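Helmi Riihimäki
Moved into the flat on Alley in September and said I'd post what the first few weeks of doing it up cost. A few people asked, so this is a thread. 1/11

2/11
Rent is between me and Savolainen (the letting agency) so I'm leaving that out. This is only what I've bought to live with, as the place came unfurnished apart from the cooker.

3/11
Total so far is £352. I'd set myself £300 and went over on curtains. The windows are a stupid width and ready-made ones were either a hand short or big enough for a church hall.

4/11
Ended up with two pairs from the charity shop in Zedbridge, unpicked and sewn into one. Took me three evenings. The hem is not straight. From the street you can't tell - I've been out and checked.

5/11
Table and chairs were free. Santeri Heinonen was clearing out his mum's garage and wanted them gone by Wednesday. One chair needed glue and a night under a pile of books. Thanks again Santeri.

6/11
Things I bought new: a kettle, a mattress, pillows, a washing-up bowl. The mattress was the biggest single cost by a long way. I looked at second-hand ones for a week and couldn't face it.

7/11
Things I bought and regret: a clothes airer that folds up on its own when you put a towel on it. A "non-stick" pan. Stick-on hooks, which have now taken two patches of paint off the hall wall. I've written to Savolainen about the paint before they find it.

8/11
Bedding. People were very firm with me about thread count when I asked on here. I looked at a 300 and a 243 in the shop in Ernomden and could not tell them apart with my eyes shut, so I went by price and pattern. Small flowers on white.

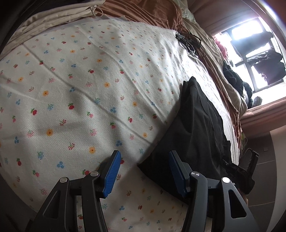
The flowery sheet, on the bed.

9/11
Tip from my aunt, passed on: wash new sheets before you sleep on them, and measure the depth of the mattress as well as the width. I did the first and forgot the second. The corners do go on, with some swearing.

10/11
Still to get: a lamp for the bedroom, a bath mat, something to put shoes in. I've got £30 a month for this from now on, so it'll be one thing at a time. Lamp first - I'm tired of crossing the room in the dark after turning the big light off.

11/11
If anyone near Zedbridge has a shoe rack they're done with, I can collect on the bus as long as it comes apart. Also happy to swap for the clothes airer, but you've read what it does.

Adding one as I've been asked twice: the cooker is electric, it came with the flat, and the left back ring doesn't work. Savolainen know.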